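Section 4. Setting Up and Running the Dishwasher Loading Task

4.1 Scope

This section applies to all student teams taking part in the Wogan Household Robotics Project. It covers preparation of the kitchen station, the teaching of arm positions, supervised trial runs and the close of a session. Teams must have completed Section 3 (Arm Start-Up and Emergency Stop) and hold a signed access form from Elin Bellis before beginning.

The task is to pick up a single plate from the countertop and place it in the wire rack of the open dishwasher. One plate is used per trial. Glass and ceramic items are not to be handled by the arm at any stage of the student program.

4.2 Roles

Each session requires an operator, a safety lead and a recorder. The safety lead holds the stop button for the whole session and has no other duties. Roles may be exchanged between blocks of trials, but only while the arm is stopped.

4.3 Preparing the Station

1. Confirm that the dishwasher is switched off at the wall and that its water supply is closed.

2. Lower the dishwasher door fully. Pull out the rack named on the session sheet until it reaches its stop.

3. Place the plate flat on the countertop within reach of the arm.

4. Move any item standing between the plate and the rack to the back of the counter.

5. Check that cables are clear of the dishwasher door and of the area where the safety lead will stand.

6. Load the team's program in Leton and select the profile "Plate, single". The speed limit in this profile is locked at 50 mm per second.

Note: The upper and lower racks use separate profiles. A program taught for one rack must not be run on the other.

Caution: Do not lean on the open door or place tools on it – the hinges are not built to carry weight.

4.4 Teaching the Positions

1. With the arm in guiding mode, bring the open fingers above the rim of the plate. Save this position as P1.

2. Lower the fingers until the rim lies between them. Save as P2 and close the gripper.

3. Raise the arm until the plate is clear of the countertop. Save as P3.

4. Guide the plate to a point over the rack and turn the wrist to bring the plate toward vertical. Save as P4.

5. Lower the plate between two rows of tines. Save as P5 and open the gripper.
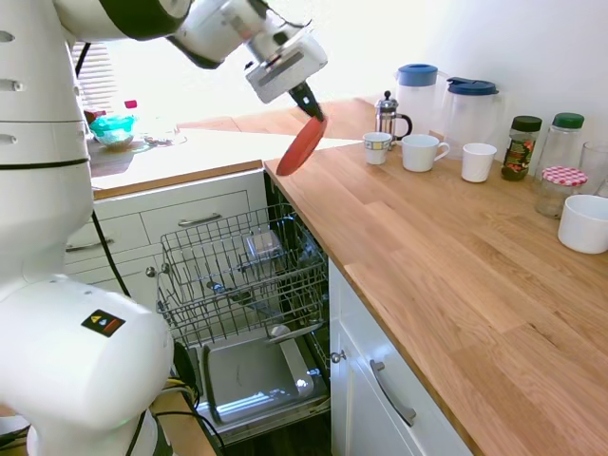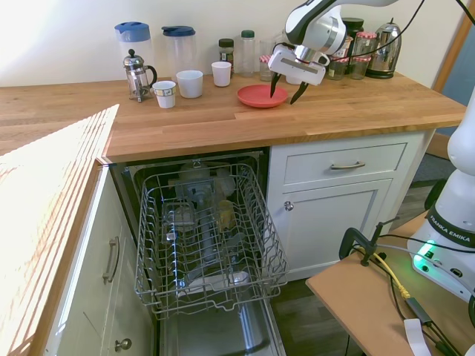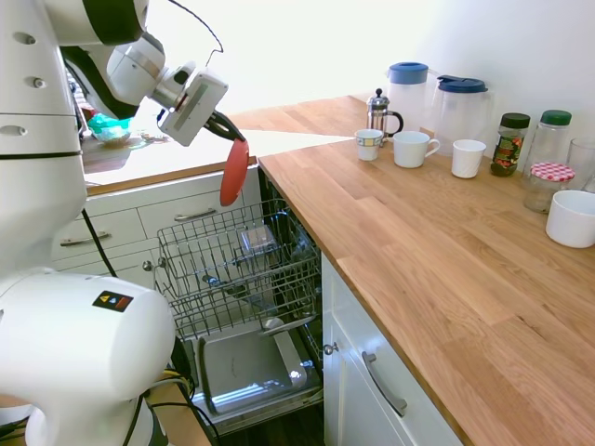

If the gripper closes at P2 without holding the plate, delete P2 and teach it again. Do not correct the fault by raising the grip force. The force value is set by Kagiso Naidoo at the start of term and applies to every team.

4.5 Running a Trial

1. The operator announces "Arm moving" and waits for a spoken reply from the safety lead.

2. Run the program once in step mode, pausing at each saved position.

3. If all five positions are reached without contact, run the program in full.

4. The recorder enters the result in the log as placed, dropped, missed or stopped. A plate resting across the tines is recorded as dropped.

5. Return the plate to the countertop by hand only after the operator has announced "Arm stopped".

Caution: Never reach into the rack to straighten a plate during a run. Stop the arm first, even if the correction is small.

A full trial set consists of 50 runs. Sets may be divided between sessions, provided that the rack and the profile remain the same throughout.

4.6 Closing the Session

1. Return the arm to its rest position and lock the joints.

2. Slide the rack in and raise the dishwasher door.

3. Save the log under the team name and send a copy to Llinos Phillips.

4. Report any damage to the fingers, cables or rack on Form 168 – including marks that did not affect the trial.

Teams that wish to alter the order of positions, or to add a second plate, must apply in writing to Elin Bellis before the April review. Approved changes are listed in Section 5.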